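받은 편지함에서 그대로 옮겨 적습니다. 혹시 같은 일을 겪는 아기 엄마 아빠가 계실까 싶어, 그동안 오간 이야기를 지우지 않고 남겨 둘게요.

## 문의: Vonuvlow 앱에서 영아 동반 구간이 자꾸 사라져요

- 상태: 처리 중
- 접수: 10월, 오전
- 앱: Vonuvlow (안드로이드, 최신 버전으로 업데이트함)
- 연동: Feltura 가족 일정

안녕하세요, 늘 친절하게 답해 주셔서 감사합니다. 저는 출장이 잦은 엄마이고, 둘째가 아직 두 돌이 안 되어서 어떤 출장에는 아이를 무릎에 앉혀 데리고 다녀요. 친정어머니가 같이 가 주실 때도 있고, 남편이 휴가를 내서 따라올 때도 있어서 우리 집 여행 일정은 정말 퍼즐 같습니다. 그래서 Vonuvlow를 알게 되었을 때 얼마나 반가웠는지 몰라요. 온 식구 예약을 한 화면에 모아 주니까요!

그런데 이번에 예약 번호 끝자리 239인 여정에서 문제가 생겼어요. 가는 편에는 아이 이름이 잘 보이는데, 오는 편에는 저와 어머니만 나오고 아이가 빠져 있습니다. 항공사에 전화해 보니 그쪽 기록에는 왕복 모두 아이가 들어 있다고 해요. 그러니 표는 멀쩡하고 앱 화면만 이상한 것 같은데, 남편이 Feltura 일정으로 이걸 받아 보다가 깜짝 놀라서 밤에 전화를 했더라고요. 아이를 두고 오느냐고요.

제가 해 본 것들을 적어 봅니다.

1. 앱을 완전히 껐다가 다시 켰어요. 그대로입니다.
2. 로그아웃하고 다시 로그인했더니 아이가 잠깐 보였는데, 새로고침을 하니 또 없어졌어요.
3. 예약 확인 메일을 다시 전달해서 불러왔어요. 이번에는 여정이 두 개로 겹쳐 나와서 하나를 지웠습니다.
4. Feltura 연동을 끊어 보았어요. 이때는 오는 편에도 아이가 나왔어요. 다시 연결하니 또 빠졌고요.

네 번째가 제일 수상하지요? 기계는 잘 모르지만 제 생각에는 두 앱이 서로 아이를 다르게 세는 것 같아요. Feltura에는 아이가 '가족 구성원'으로 있고, Vonuvlow에는 '좌석 없는 동반자'로 되어 있거든요.

### 추가 메모, 밤 9시

낮에 알려 주신 대로 가족 프로필에 들어가서 아이 생년월일을 다시 저장했습니다. 메모 칸에 수유 시간이며 유아차 위탁 이야기며 잔뜩 써 두었더니 500자를 넘었다고 빨간 글씨가 떠서, 이유식 부분을 덜어 냈어요. (그 글이 길어서 문제였을까요? 저는 말이 많은 편이라 어디서나 글자 수에 걸립니다.) 저장은 되었는데 오는 편은 여전히 비어 있어요.

그리고 어머니 전화기로도 확인했습니다. 어머니는 Feltura를 안 쓰시는데, 그 화면에는 아이가 왕복 모두 들어 있어요. 오류 코드 비슷한 것은 제 전화기에서만 한 번 떴고, 2000이라고만 적혀 있었습니다. 화면을 저장하려는데 큰아이가 물을 쏟는 바람에 놓쳤어요. 죄송해요.

출발 전까지 꼭 해결되지 않더라도, 적어도 남편 쪽 일정에는 아이가 보였으면 좋겠어요. 공항에 마중 나올 때 카시트를 챙길지 말지 그걸 보고 정하거든요.

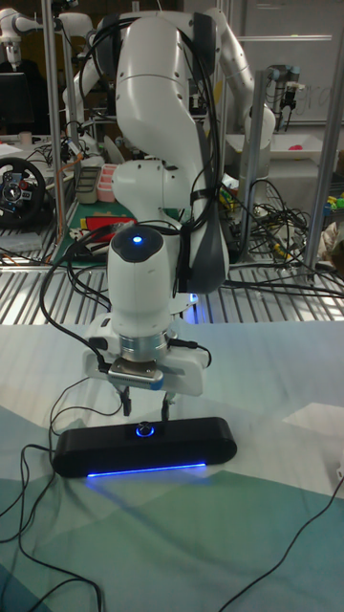 Shih-chieh Yang: 자세히 적어 주셔서 큰 도움이 되었습니다. 네 번째 시험과 어머님 전화기 결과를 보면 원인은 연동 쪽에 있습니다. Feltura가 일정을 다시 보내면서 좌석 번호가 없는 승객을 돌아오는 편에서 지우고, Vonuvlow가 그 내용을 그대로 받아들이고 있어요. 메모 길이와는 상관이 없으니 이유식 이야기는 500자 안에서 마음껏 쓰셔도 됩니다. 우선 설정 > 연동 > Feltura에서 '양방향'을 '보내기만'으로 바꾸고 오는 편을 새로고침해 주시겠어요? 항공사 예약은 이 설정에 영향을 받지 않습니다.

### 답장

바꿨어요! 새로고침을 3번 했는데 오는 편에 아이 이름이 그대로 남아 있습니다. 남편에게도 물어보니 그쪽 일정에 우리 셋이 다 보인대요. 정말 고맙습니다.

한 가지만 더 여쭐게요. '보내기만'으로 두면 남편이 Feltura에서 고친 마중 시간은 제 쪽에 안 들어오는 거지요? 이번에는 전화로 맞추면 되니 괜찮지만, 다음 출장은 저 혼자 가고 아이들이 집에 있어서 남편 일정을 제가 봐야 해요. 양방향으로 돌려도 되는 때가 오면 이 문의에 답을 달아 주세요. 그때까지는 닫지 말고 열어 두겠습니다.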